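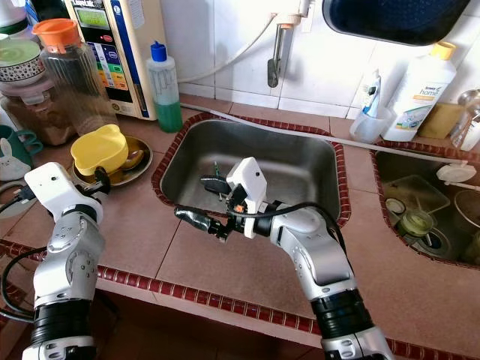
The kitchen sink is a basin used for washing dishes, rinsing vegetables and drawing water for cooking, and for a good many households it's the busiest spot in the whole home. Sinks have been made from stone, wood, copper, fireclay and enameled iron over the years, and each of these still has its loyal friends. A common arrangement today is a rectangular stainless steel basin set into the countertop, sometimes with tile running along the counter beside it, and this is the kind most people picture when they hear the word.

History
Before piped water reached ordinary homes, the sink was often little more than a shallow stone tray under a window, with a hole leading out to the yard. Water was carried in by the bucket, so people used it sparingly and often more than once. In the hill town of Vamberg, where the old stone trays were cut from local slate, a few are still in daily use, and a good many more have retired to the garden, where they make very handsome planters. The Ondale Household Museum keeps 311 sinks and washing basins in its collection, and 21 of them are on show in the main hall — including a lovely copper one, much dented, from a hotel in Killell.

Installation
A drop-in sink has a rim that rests on the counter, while an undermount sink is fastened from below. Undermount models make it easy to sweep crumbs straight into the basin, though they ask for a counter material that can stand up to water at the cut edge. Tile counters need some extra care here, as the grout lines nearest the sink take the most splashing and should be sealed again from time to time.

Depth
Older basins were often only 6 inches deep, fine for a teacup but trying with a stockpot! Deeper ones hold more, of course, but they can be hard on the back of a tall cook.

See also
Dish rack
Drainboard
Gallegos faucet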